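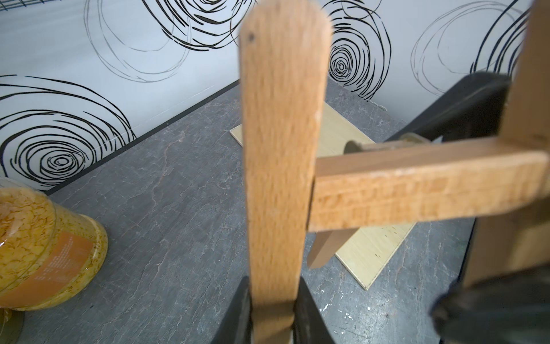 Topic 6: Can machines do the chores yet?
Unit notes, August intake
Alistair Hepburn

Short answer: some of them, some of the time, and it's a terrific moment to be studying why! Please read these notes before the lab, and bring your chore list from last time.

6.1 What we mean by a chore

A chore is a job with a goal but no fixed script. Tightening the same bolt 400 times a shift is a task, and machines have done that well for decades. Tidying a kitchen bench is a chore. The objects change, the lighting changes, and someone has left a jar where the chopping board usually goes.

6.2 Holding things

Picking up a loose block is close to routine now. Picking up a wooden frame is much harder, and I think it's the best exercise in the unit. Clamp one slat between two fingers and you have hold of the lot: crossbar, posts and any short pieces hanging underneath. Grip too far from the centre of mass and the whole thing wants to swing. Use two grippers and you stop most of the swing, but now both arms have to agree on where the frame is (try carrying a chair with a friend who can't hear you and you'll get the idea).

Then there's what the hand can see. A camera at the wrist gives a lovely close look at wood grain and joint lines, and then the wood itself hides half of what you wanted to look at. Clear plastic is awkward too, with its reflections and its see-through walls. People fill in the missing parts without noticing. Our programs have to be taught to.

6.3 The shop floor

Shop floors get an easier run. You can paint lines, fix the bench height and order parts in the same colour every time. Our practice set, Nava, has 1,688 recorded attempts at lifting, turning and setting down wooden parts. Go through at least 100 before the lab and sort the failures into 3 groups: slipped, bumped, gave up. The "gave up" group is my favourite. There's a lot to learn from a machine that stops at a sensible moment.

6.4 To think about

Which chore on your list needs two hands, and at what point does it need them?
Would you sooner have a slow robot that never drops anything or a quick one that sometimes does? Does your answer change for glassware?

Bring rough sketches to the lab. Messy ones are fine.

Related items
Topic 5: Grippers, fingers and friction
Topic 7: Folding, pouring and other soft problems
Lab sheet: Nava practice set
Reading: The Vakuvberg kitchen trials
Guest talk notes: Hivia workshop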